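Search this site Enter keyword Go

The Bag by the Door

By Janelle Saludo

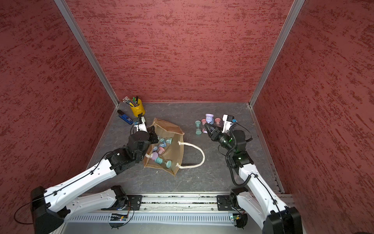 Burlap tote, yellow pen holder and six pastel spools, set out on a slate-gray floor.

I have owned a great many bags in my life, and the one I would save from a fire is a burlap tote that cost me less than lunch. It lives on a hook by my back door and goes wherever my sewing goes, which in January means the kitchen table, the good chair, and now and then the car. My friends laugh at it a little. Then they ask where I got it.

Burlap is a humble sort of cloth, scratchy and stubborn, but it stands up on its own when you set it down, and that matters more than you would think. A soft cotton bag slumps over and swallows your scissors. With burlap you can look straight in and see what you have. Saron Fikre, who taught me to hem a curtain and has been hemming them for other people ever since, puts the heavy things in first and never lets loose thread go in at all - she lost a whole evening once to a knot of pale green.

Spools are the real trouble. I used to keep mine in a cookie tin, 200 of them at the worst of it, every color jumbled in with every other. These days I pull out only what the project wants and line those up on the floor before anything gets packed. Pastels especially need this. A pink and a peach that look like twins in the tin turn out to be no relation at all once they are side by side in daylight.

As for the pen holder, I am a late convert. Mine is a metal one, and I keep my marking pencils in it along with two seam rippers (one for me, one for whoever has borrowed the other). Aurelia Baumgartner keeps hers in a bright color so she can find it under a heap of fabric, and after a winter of hunting for my plain gray one I have come around to her way of thinking. I bought a can of yellow paint last week and it is drying on the porch as I write.

400 shares 2 comments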